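Pirkton Coffee Corner: Read Me First

Welcome, and thank you for opening this file before opening the folders. It goes with the Pirkton Coffee Corner collection, which covers one small and very ordinary thing: making a cup of coffee with a capsule machine at a table. We have tried to write down what we wished we had known when we began, and if it rambles in places, please forgive us (we like coffee, and we like talking about it).

What is in the collection

There are 600 short recordings, each one a single turn at the table. In 200 of them the person only sets things out or puts them away, and no coffee is made at all. We kept those in because laying the table is half the job, and anyone who has hunted for a clean glass first thing in the morning will understand why. The rest go from picking a capsule to carrying the drink away on the tray.

Recordings are sorted into folders named Braldale, Lowther and Dirkstead, after the three rooms we worked in. Lowther has the best light. Dirkstead has a humming fridge next door, so if you plan to use the sound, start somewhere else.

How the names work

Each file name gives the room, then the turn number, then one word for the drink: short, long, or none. "None" means a setting-out or clearing-up turn. Arlindo Paiva named the first 40 by hand before we settled on this, and a few of his older names still have a dash where an underscore should be. They open just fine.

Known gaps

In 19 recordings the drink label is missing. We went back and forth on guessing and decided to leave the field blank. Decaf is not marked anywhere, sorry! If you work out a sensible way to add it, we would love to hear from you.

Using it

Teaching, research and plain curiosity are all welcome. Please keep this file with any copy you pass along, and write to Ingeborg Eberhard if something looks wrong. She answers slowly but she does answer.

Last revised 15 February 2024.

The things on the table

1. The machine. White and glossy, takes one capsule at a time, with a clear water reservoir behind it under a dark gray lid. Check the water before you start a turn.

2. The glass. A clear drinking glass on the metal grate of the drip tray, right under the spout.

3. The tray. Square, teal-blue, with a raised rim. It goes to the left of the machine, and it need not sit straight.

4. The capsule stand. Round black base, thin black rods, capsules threaded on. It lives on the right. Red and blue capsules can share it in any order you like. 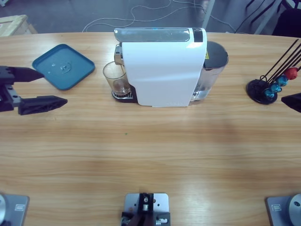 5. Putting away. Rinse the glass, wipe the grate, and give the table a once-over with a dry cloth. Leave the stand where the next person can reach it, and top up the capsules if you took the last of a color.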